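Lamgate Short Course: Comparing Grippers
Handout 2 — Soft-faced fingers

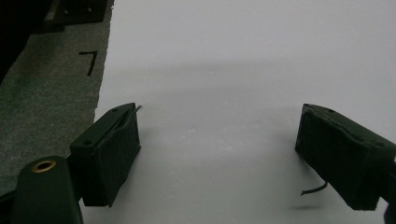
Fig. 1. The hand-held gripper open over the white tabletop, green covering on both fingers.

Today we swap fingers, and this is my favourite session of the whole course! You'll try the bare Weswood pair first, then the covered pair in Fig. 1, and I'd like you to write down what you expect before you touch anything. (Wrong guesses are welcome — mine in April were dreadful.)

Look at the inner faces before you start. A covered finger gives a little under load, so it grips over a patch and not just along one line. That's lovely for eggs and paper cups, less so for thin washers.

What to do
Make 60 grasps with each pair, using the Pillevlow set of objects. Lift, hold, put down. Note every slip, even the tiny ones.
Keep the camera settings the same for both pairs.
Watch the short wires near the fingertips. Stop if one gets between a finger and the object.

Working it out
Success rate = good lifts ÷ all lifts × 100. Last term's bare fingers scored 72 on this set, and I'm really curious what yours will do.

Do plot slips against object width as well. There's a bend in that curve which I think is wonderful, and we'll argue over it next time.

Reading: Amin notes, section 2.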